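Can turning
28 shares · 13 comments

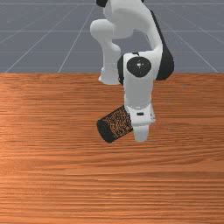
A can lying on its side on a wooden tabletop. Computer rendering.

Can turning is the household habit of moving stored tins from one resting position to another, usually end over end or from upright to lying flat, in the belief that this keeps the contents in better condition. It is often recommended in pantry guides and on packaging leaflets. The evidence offered for it is thin, and most of the stronger claims cannot be traced to any test.

Claims

Supporters of the practice make several separate claims which are often run together. The mildest is that turning stops the contents from settling. Thick soups, evaporated milk and some sauces do separate when left standing, and moving the tin will mix them to some extent. A good shake or a stir in the pan does the same job on the day the food is eaten.

A second claim is that turning makes food last longer. Tinned food keeps because it has been sealed and heated, and neither of these depends on which way up the tin is kept. No turning schedule can mend a bad seam or undo a poor heating step.

The third claim, that a tin stored on its side will rust or leak sooner, is met with about as often as the opposite claim, that a tin stored upright will do so. Damp and dents are much better supported as causes of trouble. A heavy tin that rolls off a shelf may well be dented, which would seem to count against the habit.

Origins

The practice is commonly said to be a ship's rule, brought ashore by retired cooks. No rule book is ever quoted. Another account places its start in the cold stores at Wirklow, where stock was supposedly turned every March by order of the manager, but the surviving store ledgers deal with deliveries and breakages and have nothing to say on the matter.

It is quite possible that the habit grew out of ordinary stock rotation, in which older tins are brought to the front of a shelf. "Rotate your tins" can be read either way. This explanation is tidy and fits the facts, but it too is a guess, and some writers have stated it with more confidence than it deserves.

The Jolham trial

The figure most often repeated in favour of turning comes from a trial run by Jolham, a maker of pantry racks. The company reported on 2166 tins kept for 28 months, and said that turned tins were "fresher on opening". The summary gives no measure of freshness. It does not say who opened the tins, or whether they knew which ones had been turned, and it leaves out how many tins were in each group. Jolham was at the time selling a sloping rack that moved each tin along as the one before it was taken out.

A smaller exercise by the Masilela food college used 13 kinds of tinned food, with tasters who were not told how each tin had been stored. They could not reliably pick out the turned ones, evaporated milk excepted, and the difference there went away once the milk had been stirred. The numbers were small and the college did not repeat the work - a point fairly made by those who still favour turning.

Storage racks

Racks that hold tins on their sides are sold largely on convenience, and here the case is easier to accept. The Ika rack, which takes eight tins to a row, lets the oldest be taken from the front without shifting the rest. Later leaflets for it added that lying flat "protects flavour", a line for which the firm gave no source.

Tins kept this way can be harder to identify, as the printed name may end up facing down or towards the wall. Some households write the date on the end of the tin instead.

Related practices

Storing jars upside down is sometimes defended on the same grounds. So is turning eggs in the box, where the reasons given are different again and deserve separate treatment.

See also: Stock rotation; Best-before date; Larder

Share this article · 8 saves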